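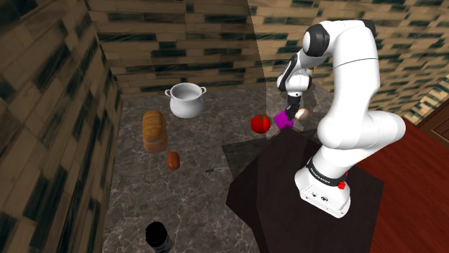
Delali Boateng said the road to Trirnau was closed past the dairy and they would have to take the ferry at Bellamy, if it was running. She said it into the phone twice, once for her brother and once for whoever was standing next to him.

"Is he there?" she asked.

Her brother said he was not there. It was only the radio.

She put the phone on the passenger seat and drove on. The piano was in the trailer under two blankets and a tarp. It had belonged to their aunt, who had left it to both of them in a will that ran to a page and a half and mentioned the piano four times. It was a Dellow upright, serial number 708, and a man in Tusta had offered 900 for it without coming to look. Her brother wanted to sell. Delali had said she would bring it down so he could see it first, and then they could talk.

The ferry was running. It was a flat thing that went across on a cable, and the man who took the money looked at the trailer and asked what was in it.

"A piano," she said.

"Is it heavy?"

"Yes."

He walked around the trailer, pressed on one of the tires with his shoe, and had her pull up to the middle of the deck. There was one other car, a green station wagon with a woman asleep at the wheel. The river was high and brown and went by with branches in it. Halfway over, the deck tilted a little and something inside the piano sounded, a low note and then the same note again, softer. The woman in the station wagon opened her eyes.

"Was that you?" she called through her window.

"It was the piano," Delali said.

The woman nodded and went back to sleep.

On the other side the road climbed through orchards. The picking was over and the ladders had been left leaning in the rows. Delali kept it slow on the curves and let three trucks pass her. She had played the piano every summer until she was twelve. Her brother had been made to practice in the mornings and she had been given the afternoons, so that she had always come to it with the bench too high and the keys sticky from his toast. She had complained about this to her aunt, who had handed her a damp cloth.

It was past four when she got to the house. Her brother came out in his socks and stood on the gravel.

"You took the ferry," he said.

"I told you I was taking the ferry."

"I thought you'd turn around."

They folded back the tarp and then the blankets. The lid had a long scratch on it that neither of them remembered. He lifted it anyway and pushed down a key near the left end, and then the one next to it, which did not make any sound.

"That one never worked," he said.

"It worked in the afternoons."

He tried it again. He bent down and looked under the keyboard as if the trouble might be hanging there. His hair had gone thin at the back, and she had not noticed it in the spring, when they had both been wearing hats.

"Where would I put it?" he said.

"I didn't say you had to put it anywhere. I said look at it."

"I'm looking at it."

A neighbor's dog came through the hedge, smelled the trailer hitch, and left. Her brother went up the step to the porch and measured the front door with his arms. He came back holding them out at that width, walking carefully, and set them against the side of the piano. Then he turned sideways and did it again.

"It would have to go in on its end," he said.

"They don't like that."

"Who doesn't?"

"Pianos."

He dropped his arms. It was getting cold, and he was still in his socks. Delali pulled one of the blankets back over the keys and asked if the man in Tusta had called again. Her brother said he had called that morning. He said he had let it ring.

"There's soup," he said after a while. "We can leave this here until it's dark."

"It'll be harder in the dark."

"Then help me get the door off," he said, and he went in to look for a screwdriver.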